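Notebook, handset bench
2022-03-18
In: me (Waltraud), Divya, Elango for the afternoon

Carrying on with the Vostier battery complaint. Last entry ended with the second phone still on the charger, so starting from there.

Both handsets are now on the March build. Phone A was wiped and set up as new. Phone B was updated over the top of the old build with everything left in place, which is how most owners would have done it. Same SIM provider, same bench, brightness fixed at the halfway mark, adaptive brightness off, Bluetooth off, location on. Screen timeout one minute. Doltex messaging client installed on both and signed in to the test accounts.

Idle drain first. Left both face down from the morning until lunch. A lost 2 per cent. B lost 9. That matches what Gangadharan was getting at home on his own phone and he had put it down to an old battery. I don't think it is the battery. B's cell reports 3,000 mAh design capacity and the health figure is fine, and I swapped the two phones' chargers in case one was topping up short. No change.

Divya pulled the wakelock log from B while I did the same on A. On B the sync adapter for the old Vostier cloud account woke the phone 335 times over the idle period. On A it doesn't appear in the list at all. The account was retired with the March build and is gone from the Settings page on both phones, but on B the adapter is still registered and keeps trying to reach a server that doesn't answer. It backs off a bit, then starts over whenever the network changes.

Tried on B:
Clearing cache for the account service. No difference.
Clearing data for the account service. Quiet for ten minutes, then back.
Disabling the package over adb. Stopped completely. Survives a reboot.
Re-enabling it to confirm. Came straight back.

So we have a workaround for anyone comfortable with adb, which is not many of the people who wrote in. Elango wants to know if a factory reset does the same job without the cable. Phone A suggests yes but A never had the old account on it, so it isn't a fair comparison. Need a third handset that had the account, took the update, then got reset. Tyra has one in the drawer with the cracked back glass. Asked her to bring it down.

Side note on the camera, because Elango raised it again. The new build changes the white balance under the office lights. Shots on B before the update were a bit yellow, after the update they lean green, mostly in the greys. Colour is fine outdoors. I don't want this mixed up with the battery work, so it gets its own page. Sample shots go in the shared folder under "WB indoor", full size, not the versions that have been through the messaging client. 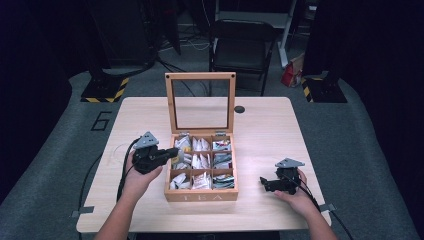 Second idle run started after lunch with the package disabled on B. Down 1 per cent at the two hour mark, A down 1 as well. I'd call those the same. Leaving both overnight on the bench with the logger going. Please don't unplug the hub behind the monitor, it is the only one that keeps power when the desktop sleeps.

Also checked whether the Faulkner launcher had anything to do with it, as two of the letters mentioned it. Installed it on B, package still disabled, watched for half an hour. Nothing. Uninstalled it again. It does redraw the whole home screen when a badge changes, so it isn't light, but it isn't our problem.

Stisteck case with the magnetic flap: left off for all runs. Divya found in December that the flap wakes the screen if the phone gets bumped. If anyone repeats these numbers with the case on they will get something different.

To do
Third handset: set up with old build and old account, update, idle run, reset, idle run again.
Write up the adb steps properly, with the command to undo it.
Divya to send the wakelock logs to Vostier support with both build numbers. Keep the ticket number here once we have it.
Order a longer USB-C cable. The short one pulls the phone off the stand.
Ask Gangadharan if he still has the old account listed on his tablet, and if so not to update it yet.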